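Kalberg course on robot software
Notes for lecture 5: Planning with two arms
Version of 6 November 2025

In the last lecture we had one arm and one planner. Today we put two arms on the same rail, and the first question is who is allowed to move. The simplest answer is a lock on the shared space: an arm must ask for the lock before it enters, and give it back when it leaves. This is safe but slow.
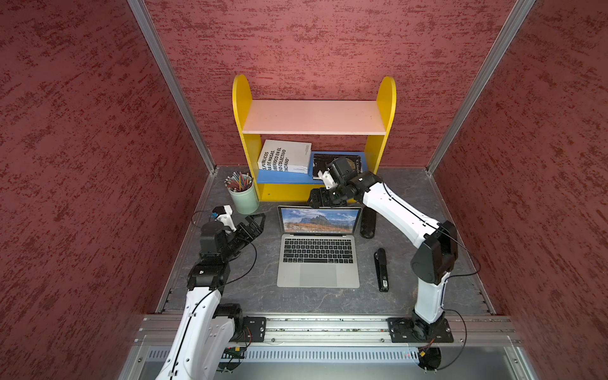 The second answer is to plan both arms together as one robot with many joints. The search becomes much larger, so in the Privance package we stop it after 10 seconds and go back to the lock.

Please remember that a planner knows only the objects in its model. A laptop screen which is missing from the collision model is free space for the planner — also when the camera sees it very well. Update the model before each plan, and keep a margin near shelves, where the gripper has little room to turn.

Reading before the next lecture: Van Damme, the chapter on shared workspaces.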